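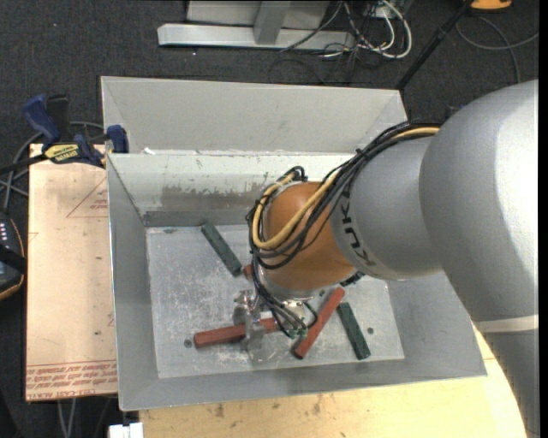

Red bars and green blocks in the bottom of the gray bin.

Filed under: Diary, Odds & Ends

13 Jun 2026

Blocks again! I went to bed thinking about blocks and I woke up thinking about blocks, and I had one cup of coffee before I was back to looking at that bin. I do love the colors though. The green is so dark it's nearly bottle green, and the red is a proper brick red (I want a front door in it, I've wanted one since March). Against that scratched-up metal floor they look like something from a toy chest that got left in a garage.

I have strong feelings about scratched metal, by the way. Shiny new bins make me nervous. Give me one with a few hundred scrapes in it and I'll drop things in all day without flinching. My mother's kitchen sink was the same, and she scrubbed it every night like it was going to be inspected.

Anayeli Carrillo came by and we got into it over sorting. She's a color person - all the reds together, all the greens together, done. I'm a shape person. Long thin bars in one spot, chunky blocks in another, and who cares what color they are. We went back and forth until her tea was cold and then she said, fine, do it by weight, and I said that was the worst idea either of us had come up with yet. She laughed so hard she had to put the cup down.

I did try it her way for a while. It's quicker, I'll give her that. But bars lie every which way when you let them go, one slanting left and the next one nearly flat, and getting them to sit neatly side by side is a job all on its own. I like them better in a mess anyway.

Called Gindside about more bins. They want 35 dollars apiece plus shipping, and the man kept trying to sell me lids. I don't need lids! I wrote the order number on the back of my hand and then washed it off doing the dishes, so that's another call tomorrow.

Leftover soup for dinner, window open, feet up. Must find the good marker before morning.

214 views · 35 likes · Share this entry

We use cookies to remember your settings. Accept / Manage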